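June, evening

Drove the Joltden cart by remote again, out on the plaza. The plan is that I steer it toward the curved building, it records what I do, and after enough runs it copies me. Neville Greenwood wants 300 runs. We have 60. He says 100 would already show something, and I said yes, it would show how badly I steer. 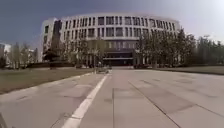
My thumbs ache. I keep drifting left and then correcting, and I can't see why a machine that learns from me wouldn't learn the drift too. Neville says it averages out. He said the same of the Wieser controller, and that one is back in its box.

Tried to look at it fairly over supper. The slabs are big and pale, with a white line painted along them, and any child could walk toward the entrance without lessons.
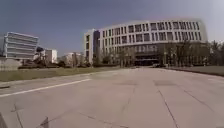

Run 3268 is what the log calls my last one, so the numbering is wrong again. Must ask Mukex who set the counter. Also need new batteries for the handset, and the sunscreen is still in Neville's car.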